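## 4. Setting up the kitchen round

You've homed both arms and finished the checks in Section 3, so now comes the part everyone joins Daltus Robotics Club for! The kitchen round is the two-arm task in the Plevley student challenge. One arm handles the lid or a tool, the other handles the small pieces, and they have to share one mat without bumping into each other. 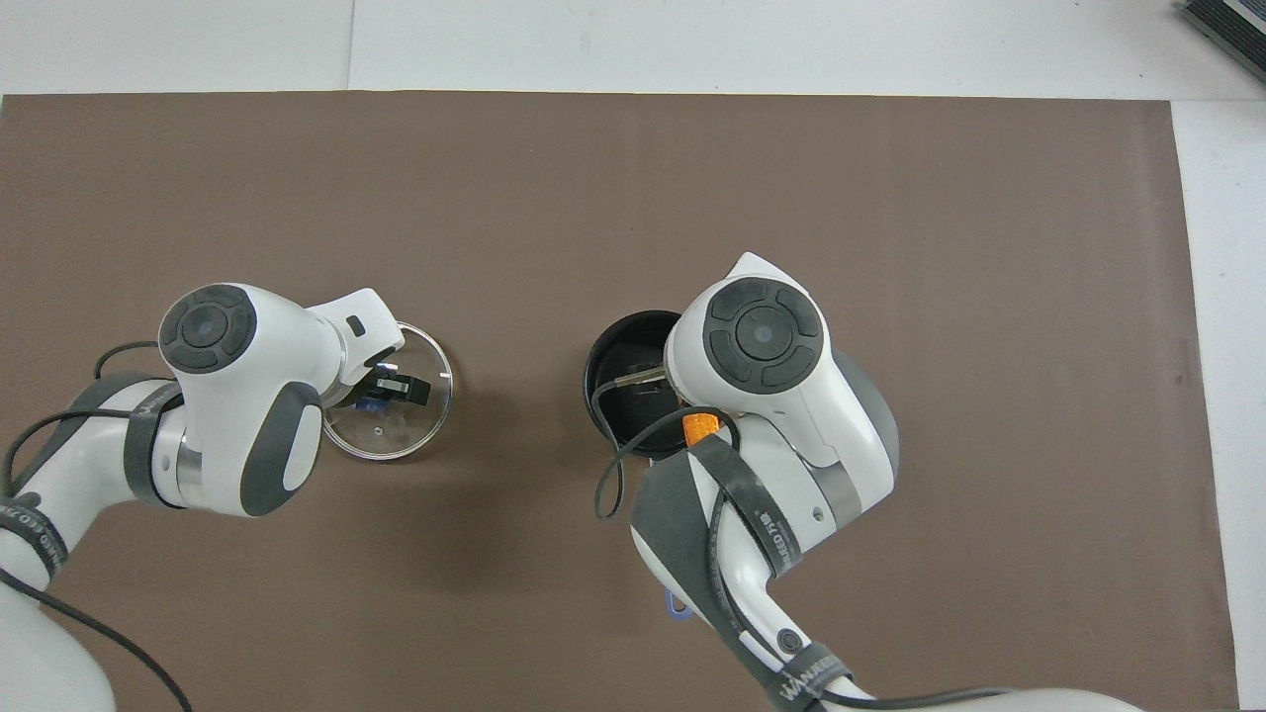 **Zerrin Şimşekoğlu**
*Student lead, two-arm team*

### 4.1 Lay out the mat

1. Put the brown mat flat on the white table and smooth down the corners.
2. Set the cookware near the middle, where both grippers can reach it.
3. Place the small pieces on the side of the arm that will pick them up.
4. Load the layout file called `dustska_kitchen` and check that the name shows on the laptop.

**Note:** "Left" and "right" always mean the robot's left and right. If you're standing across the table, they're swapped. Say "robot left" out loud when you call a move – it saves a lot of confusion.

### 4.2 Practice the close reach

Start with the lid and container next to each other and bring the two grippers in until they face each other over the mat. It's a tight space and a really fun one to get right.

1. Set the speed to the slowest setting.
2. Move the left arm over the lid and stop.
3. Move the right arm over the container and stop.
4. Lower one arm at a time. Leave the other still until the first has finished.
5. Back both arms out the way they came in.

**Caution:** Look at the cables before every run. They need enough slack for the wrist to turn, but a low loop can snag on a rim or on the other gripper. Re-seat the straps with the arms stopped.

### 4.3 Add the pan and spatula

Move on once you can do the close reach 2 times in a row with no contact. You'll want one person on each arm and a third with a hand near the stop button.

1. Put the lid on the saucepan and center it on the mat.
2. Close the left gripper on the upper end of the spatula handle.
3. Bring the spatula head down slowly until it just meets the lid.
4. Pick up the yellow piece with the right gripper and hold it low over the mat.
5. Pause for 3000 ms, then save the pose as number 14.
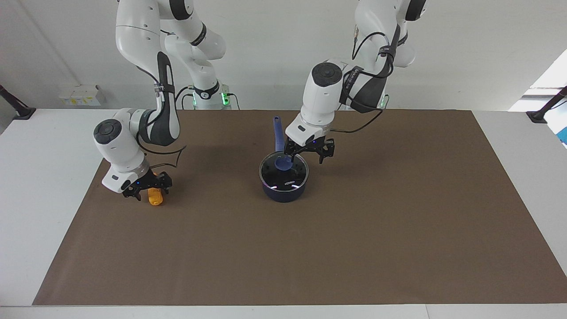 *Fig. 4-2. Spatula in the left gripper, yellow piece in the right, lid on the pan.*

**Caution:** Never push down on a glass lid with a tool. If the spatula bends or the pan slides, hit stop and raise the left arm before trying again.

**Tip:** A long handle gives you more clearance over the pan, but it also swings wider when the wrist turns. Try the turn well away from the lid first.

If pose 14 won't save and you see error 132, the layout file didn't load. Go back to step 4 in 4.1, load it again, and repeat the pause. Your earlier poses will still be there.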